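Off-white

Off-white is a general name for colors that differ only slightly from pure white. Most off-whites are white with a small amount of yellow, red, brown, gray or blue in it. The name covers a group of colors and has no single fixed value. Paint makers, paper mills and cloth dyers each draw the line in their own way, and a color sold as off-white by one may be sold as cream or light gray by another.

Names

Common names for warm off-whites include ivory, cream, eggshell, bone, vanilla and magnolia. Cooler ones are often named after stone, chalk, mist or pearl. Many of the older names come from materials. Ivory is named for elephant tusk. Ecru comes from a French word for raw or unbleached, and was first used for linen and silk that had not been through the bleaching process. Eggshell has two meanings in the paint trade: it can be a color, or it can be a low-sheen finish available in any color. Buyers often mix the two up.
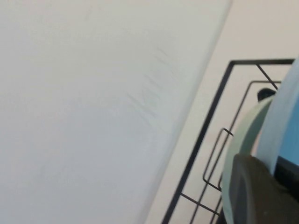 Trade names change from one season to the next and are of little use for matching. The paint maker Vidmar sold the same warm white as "Prindach Stone" indoors and "Winter Oat" outdoors for several years, both under the stock number 3129. Its rival Truko dropped names from its tins entirely and used numbers only, then brought the names back after shops complained.

History

Before modern bleaching and modern pigments, most things called white were off-white. Wool and linen kept a yellow or gray cast unless they were laid out in the sun for weeks. Limewash dried to a fairly bright white, but it was often tinted by impurities in the lime or by earth pigments added on purpose. White lead, the main white pigment in oil paint for centuries, has a slightly warm tone, and the linseed oil it was ground in yellows with age, most of all in rooms that get little light.

Zinc white came into wide use among painters in the 19th century. It is cooler than white lead and does not darken in the same way, though it covers less well. Titanium white followed in the early 20th century. It covers strongly and is now the base of nearly all white and off-white house paint. With a bright base available at low cost, off-white became something a maker added color to get.

Use in interiors

Off-white is one of the most common choices for walls, ceilings, doors and trim. Pure white can look harsh or bluish in daylight, and a little yellow or red takes this away. In rooms facing north in the northern hemisphere, where the light is cool, decorators tend to pick warmer off-whites. In rooms with strong afternoon sun the cooler grays are more usual.

The same paint can look different on each wall of a room. Light bouncing off a wood floor or a lawn outside adds its own color, and bulbs sold as "warm" push everything toward yellow. In The Borrowed Wall, a handbook for decorators, Lejla Jurić advises painting a large test sheet and moving it around the room over a full day. She also warns against placing two off-whites side by side unless the difference between them is easy to see - otherwise the darker one tends to look dirty.

Matte off-white paint hides bumps and filler but scuffs easily, and rubbing at a mark can leave a shiny patch. Satin and semi-gloss finishes wash better and are preferred for kitchens, halls and doors.

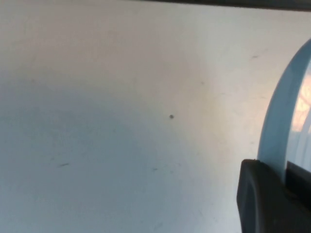
Page last changed 25th November

Paper and print

Book paper is often off-white, and many readers find it easier on the eyes over long periods than bright white stock. Newsprint is grayer, and yellows quickly when left in the sun because of the lignin in the wood pulp. Office paper is usually made to look whiter than it is by adding brighteners, which take in ultraviolet light and give off blue.

Proof printing is affected by paper color too. A photograph printed on cream paper loses some of its blues, and the lightest areas can be no lighter than the sheet itself. Printers who need to judge color keep unprinted samples of each stock under a standard lamp.

Measurement

Whiteness can be measured with an instrument that compares how much light a surface sends back across the visible range, from close to 400 nanometers upward. Yellowness is given as a separate figure. Two samples may match under one lamp and differ under another, an effect called metamerism. It is especially easy to notice in pale colors.

See also

Cream (color)
Eggshell finish
Ivory (color)
Limewash
Shades of white
Titanium dioxide

Further reading

Jurić, Lejla. The Borrowed Wall. Censide.
Atanasov, Todor, and Rok Grgić. Pale Colors in the House Paint Trade. Censide. 300 pages.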